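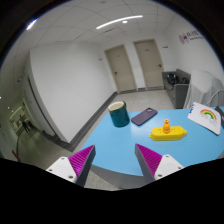 Triko Hand-Held Gripper — Conditions of Use

Supplied by Voresstead. Intended for recording tabletop handling tasks indoors.

Before each session the operator shall check both fingers for wear and confirm that all fasteners on the mounting plates are tight. Worn fingers must be replaced in pairs.

Keep fingertips clear of the gap while the gripper is closing. Sessions are limited to 21 minutes, with a break of 4 minutes between them.

Persons who may come into view must be told in advance — this includes anyone using adjoining corridors.

Replacement fingers: pack of 2, order from Voresstead.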